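Trandport Technical College Opens Second Year of Household Robotics Course

TRANDPORT, Sep 30, 2021 – Students in the household robotics course at Trandport Technical College have begun the first field unit of the academic year, a sequence of clothes-folding exercises carried out in furnished homes instead of the college workshop. The unit forms part of Ivo, the student project launched by the Department of Applied Automation to study how simple two-fingered grippers can be taught everyday tasks.

The course is open to students in their final year of the automation and mechanical design programs. Enrollment for the fall term stands at 99, the largest group the department has registered for an elective. Participants are divided between the main campus in Trandport and the smaller teaching site at Filtport, and both groups follow the same schedule of lectures, shop work and home visits.

Cloth handling was selected as the opening subject after a review of last year's coursework. Rigid objects such as cups and boxes keep their shape when they are picked up, and most students were able to complete those assignments early in the term. Garments and bed linens proved far more demanding. A shirt that has been lifted at one corner seldom lies the same way twice, and dark fabrics present a further difficulty, as folds and edges are hard to tell apart.

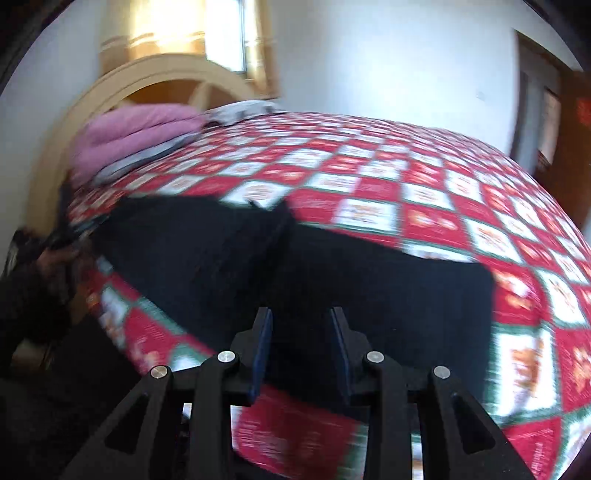

Students work with hand-held grippers during this stage of the course. Each student guides the tool through a task by hand, and the recorded movements are later reviewed in class before any work is attempted with a powered arm. Noémie Marchal, who coordinates the course, said the department had chosen this approach so that students would spend their early weeks thinking about the task itself.

"A student who has folded a garment with two stiff fingers understands very quickly where the trouble lies," Marchal said. "They learn to look for an edge, to decide where to take hold and to let go at the right moment. We would like them to have that understanding before they write a single line of control software."

The grippers used in the course follow a design prepared by students of the previous year. Teams are permitted to alter the shape of the fingers and the pads, provided that the changes are recorded in the project notebook and approved by an instructor. Several teams have already submitted requests for modified pads, and the first of these are expected to be ready for testing later in the term.

Home visits are arranged with families of students and staff who have agreed to take part. Visits last no more than 2 hours and are attended by an instructor. Rooms are used as they are found – lighting, furniture and bedding are left in place – and students are expected to note any condition that may have affected their results. Household members are informed beforehand of what will be recorded, and they may end a visit at any time.
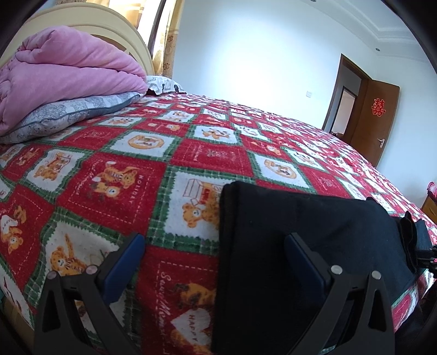
A black cloth on a patterned bedspread, between the fingers of a hand-held gripper, during the folding unit.

Nidia Benavides, an instructor at the Filtport site, said the variety of surroundings had been useful from the first week. Students who had practiced only on the plain gray tables of the workshop were asked to repeat the same exercise on beds, sofas and kitchen counters.

"A bed is soft, and the cover may have a very busy pattern," Benavides said. "Students notice that the cloth sinks a little when they press on it and that the cover can shift along with it. Those are good problems to meet early, and they lead to good discussions when the group comes back to the classroom."

Each team will complete some 9 home sessions before the end of the term. Written reports are to describe the garment, the surface, the grip points chosen and any attempt that was abandoned. Unsuccessful attempts are graded on the same basis as successful ones, and teams are reminded that an incomplete record may not be submitted as a finished session.

Materials for the course are supplied in part by Besson, a local maker of machine parts, which has also offered students the use of its measuring room during the fall. The agreement covers the current academic year and may be renewed by the college.

A public presentation of the Ivo project is planned for February in the main hall of the Trandport campus. Teams will demonstrate a folding task of their own choice and answer questions from visitors. The department will publish the program once the teams have been confirmed.

Households in Trandport and Filtport that wish to host a visit may leave their contact details at the front desk of either site. Students interested in joining the course for the spring term should speak with their program adviser before the registration period closes.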